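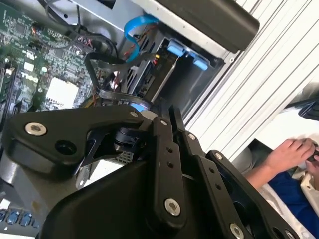

Gripper kit trial, notebook entry
Mar 24, 2026
Written by: Hakim Tuhumury
For: Tirta, Farah, Czesław

Purpose of the trial. Drarkis offers us a disassembly kit, consisting of the two-finger gripper, the wrist camera and the software license, with a support contract for one year. We must decide before May if we buy it, rent it, or send it back. Today I worked with the kit on the opened Dell desktops from the Lumbantobing lot. I write down what I have seen and also what I think, and I try to keep these two separate.

Setup. The arm is our own. Only the gripper, the camera and the controller box belong to the kit. Mounting took me 70 minutes, of which the larger part was the cable between wrist and controller. The plug is good but the manual shows an older plug, and I had to write to Hryhorii Pavliuk at Drarkis to learn which pin is which. He answered fast. He says the new manual is in preparation. I note that he said the same at our first call.

Camera. I like this camera more than I expected. It sits low behind the fingers, so you see both links and the part at the same time. The bad side is that the body of the gripper covers a large piece of the view, and when you come near to the board you lose what is directly under the wrist. Farah asked for a second camera from the side. I agree with her, we should include it in the request for price.

Cables. This is my main worry for the older desktops. The drive cable and the SATA cable cross the space where the finger wants to go, and they are not stiff, so they will not be in the same place in the next machine. For the approach I chose to come between the cables and the drive cage, slowly, with the force limit at level 2. Higher levels I don't recommend near a board. Czesław proposes to clip the cables first by hand. It costs time but I think he is right for the first month.

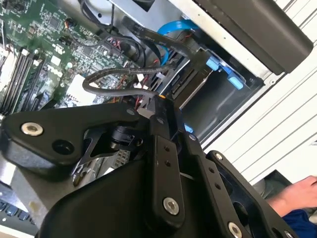 Does the kit need a person next to it during the work?
For the moment, plan for one person at each station. Drarkis sells it as assisted disassembly, and the license text requires an operator who can reach the stop button. Tirta should calculate the labor with this in mind.

Blue plastic parts. These are what Ernico wants back from us in good condition, because they sell them again with the cases. The hooks are thin and I don't like to pull them with metal fingers. The kit has rubber covers for the fingertips in the accessory list, but they were not in our box. I asked for them. Until they come, I use the lowest closing speed and I look at every part under the lamp after release.

Also the finger width. When the fingers are open fully, the outer link comes very near to the side wall of the case. In the narrow tower I would have no room. Please somebody measure the Trarketel cases before we promise anything to that customer.
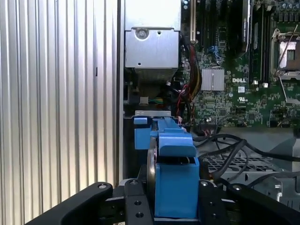
Blue plastic part in the gripper, Dell case, motherboard at the right.

Software. The teaching mode is simple, I understood it in one morning. You move the arm by hand, press the button, and the position is stored with the camera picture. The names of positions can be only short, and it does not accept the letter ł, so Czesław became "Czes" in the user list. He is not angry. The log export works, but the time in the log is not our local time and I did not find where to change it.

Price. The rent is 188 per station per week, with a minimum of 3 weeks. The purchase offer is in the shared folder, I don't copy it here. My opinion today is that we rent first, with the rubber covers and the side camera written in the contract.

Open points
Tirta: ask Hryhorii for the corrected manual and the pin table.
Farah: holder for the side camera, check that it does not touch the cable at the wrist.
Czesław: cable clips, try them on one more desktop from the same lot.
Me: repeat the approach with the finger covers, and find the time setting in the log.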